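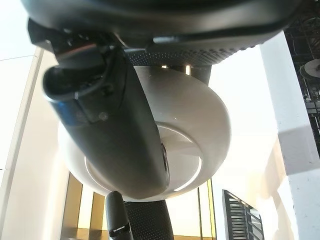 18th April

Spent most of the day on the handling rules, version 8, and I am less sure of them tonight than I was at breakfast. Andor Juhász calls it a "living document." I've noticed things get called that when they can't be finished.

The draft says a dish must be held "securely and without risk of damage." Fine. Which dish? A bowl is a curved, shiny thing with a ring on the bottom, and a finger lying across that ring is a different grip from a finger flat on the wall. The rule treats them as the same. I wrote in the margin: say where the finger goes, or admit we don't know. Fatima Babalola wrote under it: "operators will use judgment." Whose judgment, when the arm is running on its own at the Nurnmont site and the operator is upstairs answering email?

Then the force limit. Every draft since November has carried the same number, and I finally asked where it came from. Long silence on the call. Bukola Mohammed thinks it was copied out of the old Plernow manual, which was written for boxes. Boxes! We have been solemnly signing off a cardboard number for china. I asked for it to be struck until someone tests it on real crockery, and was told that a blank in a standard looks bad. I think a wrong number looks worse, but it stays in, with a footnote.

Nneka Bako read us the trial log from Vulolden: 956 pickups, 3 breakages. Everyone was pleased. I asked what counted as a breakage. Chips don't. A chipped bowl goes back in the stack and gets logged as a success, so the figure tells me how many dishes ended up in pieces and not much else. She was decent about it and said she'd ask them to go back through the notes. I'd bet there aren't any.

One good thing did come out of the afternoon. We agreed the arm must be stopped before anyone reaches into a dish rack, every time, even for a fork. No exceptions for "trained staff." I've watched trained staff, and they're the ones who reach. Ngozi Amadi wanted the word "should" and I held out for "must" for twenty minutes — probably my whole allowance of goodwill for the spring.

Still open: cleaning. The draft wants the grip surfaces wiped "regularly." Textured padding holds on to food, as anyone with a sponge knows, and "regularly" could mean Christmas. Okonkwo sent over a sheet saying their cover is easy to clean. It doesn't say with what, or how you'd check.

Rewrite section 3 tomorrow. Ring Nneka about the chips. Find my copy of the Plernow manual, if it isn't still in the car.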